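Cabinet task sync, 9th January
Present: Tetsuya Kikuchi, Halyna Hutsuliak, Issa Mansour, Taras Kravets
Sorry to miss it: Maksym Melnychuk

1. Door policy
Halyna has the new planner branch running end to end – big cheer for that! It now picks a grasp on the black bar handle first and works out the door swing afterward. Training used 3,779 clips, with 386 held back.

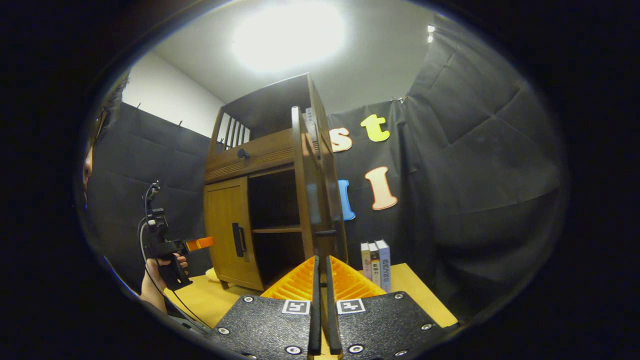

Issa asked if the planner should also get the marker poses straight from the tracker. Agreed to try it, as the gripper width readout still jitters when the fingers are nearly closed. Taras really likes the new replay viewer and wants it merged this week.

2. Tracking dropouts
Tetsuya went through 196 flagged clips. Almost 20 lose the pose near the start, and the rest look fixable with the new smoothing pass. Great news after November. He will rerun them with the wide-lens calibration.

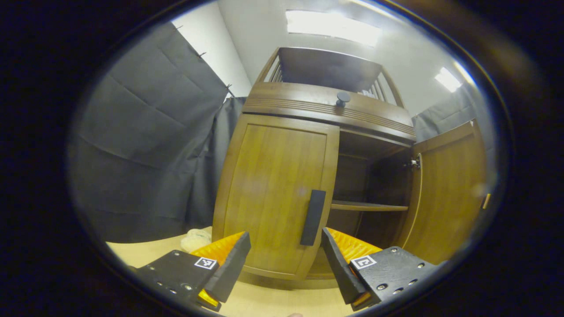 Bilyk Manipulation Software Team

3. Drawer
Not started. Same handle detector, but it has to learn round knobs. Issa keen to take it.

Actions
Halyna: tracker input to planner
Tetsuya: rerun flagged clips
Taras: merge viewer, show Maksym how it works
Issa: knob labels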